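From: Katia Ferraro
To: Dullano list
Subject: Re: vinegar for everything?

Harvey Lévesque wrote:
> My neighbor swears by plain white vinegar for the whole house. Floors,
> counters, the tub, windows. She says the store cleaners are mostly
> perfume and water. I bought two jugs in January and I'm not going back.
> Has anyone here tried it on stone?

Harvey, before you pour it on anything, please find out what your counters are made of. I've read this same advice on the list so many times, and it always comes from a neighbor or a cousin. I have yet to see one of them put it side by side with plain dish soap.

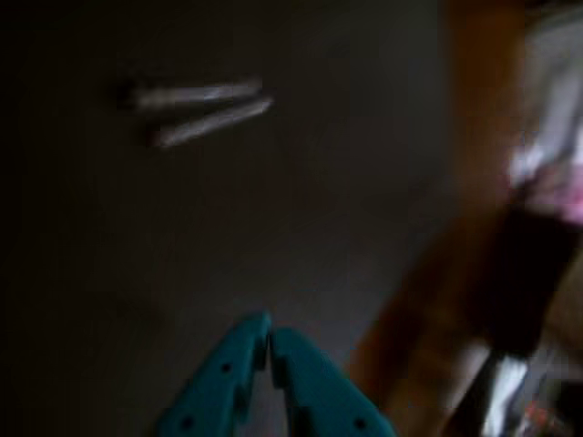
Vinegar is an acid. It does a fine job on the white crust around a faucet, and I'll give your neighbor that one. Grease is another matter. I tried it on my stove hood for 6 weeks and ended up scrubbing just as hard as I would have with water. Then I used dish soap and was finished before lunch.

The perfume and water line bugs me too. Store cleaners have things in them that lift grease, and vinegar doesn't. You can dislike the smell and the price (I do) and still admit that.

As for the vinegar and baking soda mix that Solange posted, the fizz looks great. Mix the two and they mostly cancel each other out, so you're left wiping with salty water. I'd want to see a lot more than a foamy sink before I called it a cleaner.

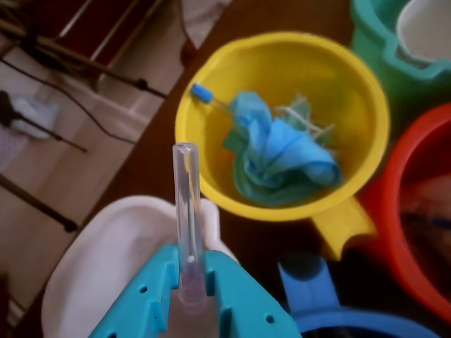
So is it safe on stone? Depends on the stone, but on marble or limestone it will eat into the polish and leave dull spots that you can't wipe off. Use a drop of dish soap in warm water and dry it with a towel.

Carter says he has used vinegar on his granite for years with no trouble. Maybe so. I'd still like to know when it was last sealed.

Katia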